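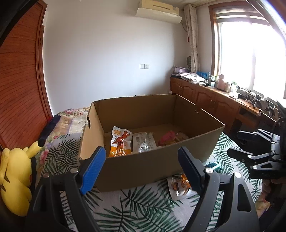

Print this page | E-mail this page
Filed under: Sport Studies > Year 2 > Competition Rules

Unit 6: Abandoned Matches and League Tables
Handout to accompany the lecture by Dr Niamh Geraghty

6.1 An abandoned match is one that has started and cannot be finished. A postponed match has not started. Students often confuse the two in written work, and marks will be lost for doing so.

6.2 League rules usually allow one of three outcomes: the match is replayed in full, the remaining minutes are played on a later date, or the score at the time of abandonment stands. The choice may depend on how much of the match has been played. In the Bowen League, used throughout this unit, a score may stand only if 60 minutes have been completed.

6.3 Case for discussion. In April, Arnus led Tokari by two goals when the floodlights failed after 34 minutes. The league ordered a full replay. Arnus appealed — the club argued that the home side was responsible for the lights — and the appeal was refused. Read the ruling by Huw Meredith before the seminar, with particular attention to his remarks on fault.

6.4 Where a club withdraws during the season, its results may be kept or removed. Removal can change the order of the table, as clubs will have taken different numbers of points from it.

Reading: Course pack, chapter 14 (Hughes and Rácz). Chapter 16 is optional.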